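Wrist camera only, no depth: grasp check works better than I expected
Forum: Manipulation and Grasping > Methods

slamet_t
Posted Tuesday, 09:14

Hello all. I want to share a result from our group and ask for criticism. We train a small network to say if a grasp is good, using one wrist image taken with the fingers at the object. No depth, no force sensor. The training set is over 3,000 grasps. On 28 objects which the network did not see before, it was wrong on 3.

My colleague Melati Pattinasarany wrote the labelling tool, Kusia. This is the kind of input the network receives:
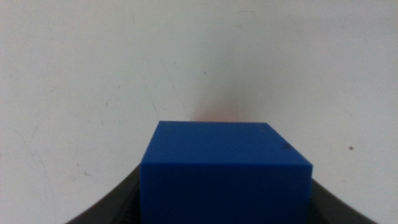 Blue cube between the fingers, wrist view. Note the dark mark near the right corner of the top face.

The image is not cropped or colour corrected before it goes in. We tried to correct the colour in July and the result became worse, I do not yet understand why.

okodow
Posted 09:52

Nice, but I am not convinced. A plain cube on a pale background is the easy case. Do you have clutter?

slamet_t
Posted 10:20

Clutter is in 19 of the 28 objects. All three errors are there, so your doubt is fair.

neltix
Posted 11:05

I disagree with okodow a little. Plain objects can be difficult too, because there is so little texture. My worry is the mark on the cube. If the same cube is in many training images, the network can learn the mark and forget the fingers.

slamet_t
Posted 11:31

The cube is only in the training part, but you are right that I did not test this. I will cover the mark with a patch and run again.

okodow
Posted 11:40

Please also cover the fingers. If the score stays the same, you have a problem.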